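Prunulo Help Desk
Ticket: Wrist camera colour drifts during hand-guided and remote demos
Opened by: Morag Munro, Briscombe
Assigned to: Ikhsan Ngui
Status: Solved
Product: wrist camera, gripper kit, Travon recorder

Morag Munro
29th July

Hi team! First up, we love the arm. We've been teaching it to handle clothing by remote control with the Ogura leader handles and after a slow start we've now got 117 demos in the bag, which has made everybody here pretty happy.

The trouble is the colour. When I play the demos back in Travon, blue cloth doesn't stay the same blue. Sometimes it's a strong cobalt and sometimes it slides off towards teal, and the white behind it blows out until there's hardly any detail left in it. The operator feels it too. You're trying to bring the fingers in under a hem, the view brightens or dims while you're moving, and you lose the edge of the cloth right when you want it most.

Things I've tried so far:
Restarted the recorder. No change.
Swapped the camera cable with the one from the other arm. No change.
Wiped the lens. No change (it was filthy though, so no regrets).
Blinds down. A bit better, still drifts.

I don't think it's the network because the arm itself follows the handles beautifully, no lag at all.

Ikhsan Ngui (Prunulo support)

Hi Morag, 117 is a great set to be starting from, well done! Could you tell me which mode the camera is in? In Travon go to Devices, Wrist, Image, and read me the two lines marked Exposure and White balance. Also, does it drift if you leave the arm parked over the table with no cloth near it?

Morag Munro

Both say Auto. Parked over the table it's rock steady, I watched it through a whole cup of tea. As soon as I bring a garment in close and it takes up most of the view, off it goes. Here's the wrist view from the blue one: 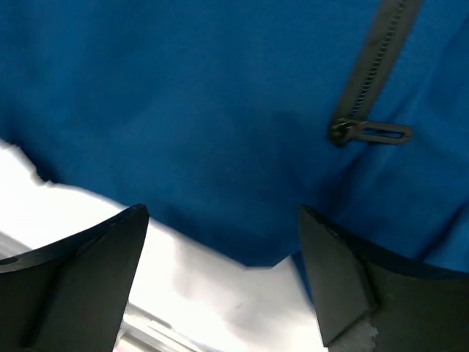
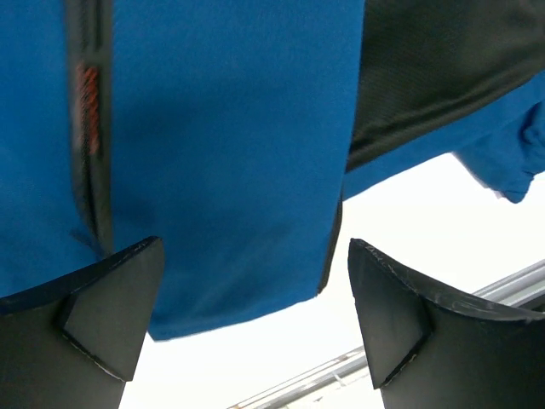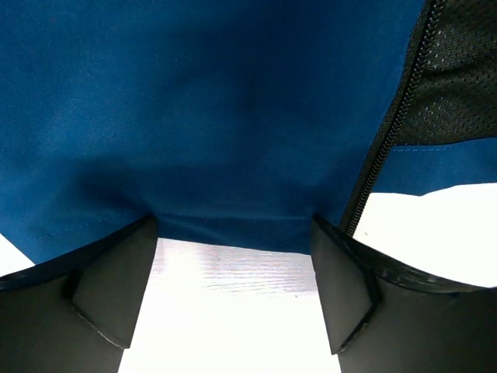
Wrist camera, both fingers and the blue fabric. Cobalt in the first two, teal in the third.

Fanni reckons the zip is a good thing to compare between them. In the first you can pick out the teeth and the pull tab with no trouble. The second is blurry up near the top where there's a little orange-red bit on the dark strip, and I couldn't read it if you paid me. The mesh in the third is lovely and clear, down to the holes.

Ikhsan Ngui (Prunulo support)

Perfect, thanks. I'm fairly confident what we're dealing with now. Auto white balance works from everything the camera sees, and when saturated blue fills most of the view it tries to correct for the blue. Auto exposure is doing much the same with dark cloth and black fingers against a bright table: it opens up for the dark parts and the table goes to pure white.

Please try this in order:
Park the wrist over the table with a grey card (a plain grey T-shirt will do) under the fingers.
Set White balance to Manual and press Sample.
Set Exposure to Manual and bring it down until you can see the grain of the work surface.
Press Save to device. If you only press Apply it goes back to Auto at the next power cycle, and that one catches a lot of people.
Record 4 short demos with the blue garment and compare the first and last.

The blur is separate. A lower exposure time will help with that too, but you may need to raise the gain a little, or bring in more light from the front.

Kidus Ayele (Briscombe)

Jumping in for Morag, who's on the handles this arvo. Did all of the above with a grey tea towel. It is so much better!! I recorded the 4 demos and the blue matches from one to the next, and I can follow the hem all the way in now. I had to go lower on the exposure than I expected and added 2 lamps facing the front of the table.

One question. We had Apply instead of Save on the second arm and it did exactly what you said, back to Auto after lunch. Fixed now. But can we keep the old demos? Jahangir is dreading doing them again.

Ikhsan Ngui (Prunulo support)

Brilliant news, and the lamps were a good call. Please don't throw the old ones out! The arm and gripper positions in them are fine, only the pictures drift. Tag them auto-colour in Travon so you can train with and without them and see which does better on your held-out garments. I'd add new demos under the fixed settings first, mostly the close approach with the fingers coming up under the fabric, and then decide.

Morag Munro

Tagged, the lot of them. Jahangir has stopped sighing. We're doing the close approaches tomorrow, starting with the blue one again and then a red fleece. Happy for you to close this.

Ikhsan Ngui (Prunulo support)

Closing. If the red fleece gives you grief, reply on this ticket and it'll reopen by itself.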